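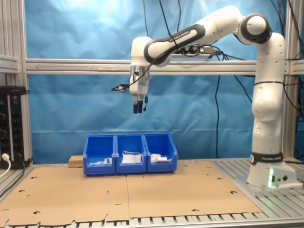
STARCOMBE, September

The parking app is back, and so are the promises

Readers with long memories will recall that Starcombe council tried to get rid of its parking machines once before. That went quietly away after the spring elections. Now we have the Onmont app, which the council says will be "simpler for everyone", and which goes live in the Gallardo Street and station car parks at the end of the month.

I have tried it. Signing up took me 7 screens, one of which wanted my date of birth. I still don't know what my age has to do with leaving a Fiesta behind the library. After that the app asked if I would like to be told about offers from local businesses, with the box already ticked.

The council's paper on the scheme says 2,694 drivers took part in the trial. Read the notes at the back and you find this is the number who downloaded the app. How many went on to pay for a second stay is not given. I asked, and was told the figure was "being looked at". So was the pothole outside the post office, and you can still lose a bicycle in that.

Then there is the fee. Each stay carries a 30p service charge, paid to Onmont and not to the town. Put in coins for an hour and you pay for an hour. Use the phone and you pay more for doing the work yourself. The paper calls this "a modest contribution to convenience" – I would like to know whose.

Onni Hakala, who runs the Skavura bakery by the station, is less cross about it than I am. He thinks the old machines were no great loss, and he may be right about the one that eats pound coins. His worry is the older customers who stop for ten minutes on the way home and don't carry a smartphone. They can ring a number instead, say the council. I rang it from the car park and gave up on hold.

Two machines will stay in Gallardo Street "for the time being". Anyone who prefers them should use them now, while there is still some use to count. Comments on the scheme can be left at the library desk, on paper, until the end of the month.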